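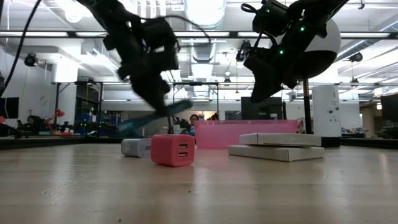
Bench notes / Sorting and packing

July, 4:10 pm

Charger sort for the Fustwood order. Coral-pink cube, two USB ports one over the other, is out on the table with the small white block beside it. Pink bin behind them, the two flat white boxes stacked to the right of it.

Bin is for loose chargers only. Cables go in the Mercado crate under the bench. Found 16 cables mixed in with the chargers this morning and moved them over.

Label on the white block is faint. Read it under the lamp before it goes on the sheet. If the output can't be made out, write "unread" and leave the line open.

Sheet stands at 61 lines. Row 23 was entered twice, second one struck out.

Tabletop shows streaks under the ceiling lights. Wiped once with the Vornanum cleaner, no better. Try plain water tomorrow.

To do: order more small labels, pack of 200, from Skoltley.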